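Werkstattbuch, September, kurz nach halb neun abends

Heute also endlich das kleine Zimmer nach hinten raus. Eigentlich wollte ich nur die Snackpackungen für den Automaten im Flur sortieren, und dann saß ich doch wieder zwei Stunden dran (Vangelis Ververidis, falls du das liest: die Liste auf dem Klemmbrett stimmt NICHT mehr, bitte die neue nehmen!).

Die Lieferung von Brundel kam heute früh, 312 Päckchen laut Lieferschein, und die Hälfte davon steht jetzt kreuz und quer im Haus. In der Küche war kein Platz mehr, im Flur stolpert man drüber, also habe ich mir die ersten Packungen mit nach hinten genommen und vors Bett auf die Platte gelegt. Geht erstaunlich gut da, man hat Licht vom Fenster und die Bäume vor der Nase - besser als im Keller bei der Röhre.
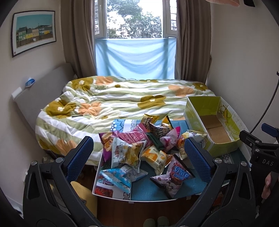 Was ich mir merken muss: erst nach Haltbarkeit legen, dann nach Sorte. Beim letzten Mal hab ich's andersrum gemacht und am Ende alles nochmal angefasst. Leere Kartons gleich zusammenfalten und raus damit, sonst landen die wieder auf dem Bett und man findet die Decke nicht mehr. Apropos Decke, die mit den großen Blumen bleibt jetzt doch drauf! Bogumił Pawłowska wollte die weiße von Czarnecka, aber ich finde, die Streifen in Salbeigrün passen prima zu den Häuschen auf dem Bild an der Wand. Glattziehen muss man sie halt noch.

Das hellblaue Tuch unten am Fenster hängt ganz schön durch. Reicht als Sichtschutz völlig, ich würde aber gern mal eine richtige Scheibengardine probieren, Stange auf halber Höhe, fertig. Maße nehme ich morgen, der Zollstock liegt natürlich mal wieder im Auto. Die graubraunen Vorhänge links und rechts lasse ich, die fallen schön.

Offen:
Rechnung Brundel prüfen, da stehen 1.630 drauf und ich komme auf fast denselben Betrag, aber eben nur fast
Manine anrufen wegen der Körbe für den Flur
rechte Wand: zweites Bild oder Haken? Bogumił fragen
Rest der Packungen aus der Küche holen, bevor jemand drangeht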